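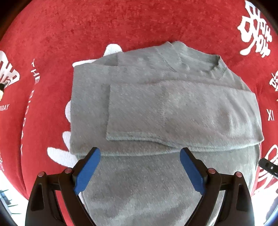

Wool is the wrong place to begin, according to one reader of our first draft, who felt that a report on what Drultdale does with its old clothes ought to start at the drop-off bins and work outward from there. We thought about that for quite a while (longer than we should have, with the deadline coming) and in the end we kept wool in the second half and moved the bins up front. It reads better, so thank you!

Our question was a simple one when we picked it last July: where do clothes go in a town of 3000 people once their owners are done with them? Drultdale has two drop-off points, one behind the Tellness thrift shop and one at the Mulligan laundromat, and we asked at both whether we could hand out a short survey. They were very kind about it. We got 76 surveys back, a good many with notes squeezed into the margins, and those notes ended up being our favorite part of the whole project. People have a lot to say about a coat they wore for ten winters.

Of those who answered, 44 told us they had given away something in the past year that could have been fixed with a needle and thread. The reasons were mostly what you would guess — no time, no sewing box, never learned. A few people said they felt silly bringing in a shirt with a hole and would sooner throw it out.
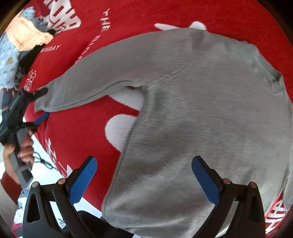
Mending was the section we looked forward to most, and also the one that took us longest to write. We had planned to cover every kind of repair and soon saw we would have to choose, so we stuck with the spots where everyday tops give out first. Shoulders are one of them. On a gray long-sleeved shirt like this one, the seam joining the sleeve to the body is puckered and has small wrinkles spreading out around it, and a beginner who is resewing a seam there should go slowly and pin more than seems necessary. Underarms came up even more often in the surveys, usually with the word "again" after them.

Wool and other sweater knits need a gentler hand, and we only got as far as small holes and loose cuffs. The Brirnivico mending guide, which our school library has in a very worn copy, suggests practicing on a scrap first. We did, and our scraps looked awful, but the second round went better.

If another class picks this up, we would love to see them follow a single bag from the bin at Tellness all the way to wherever it ends up. We ran out of weeks.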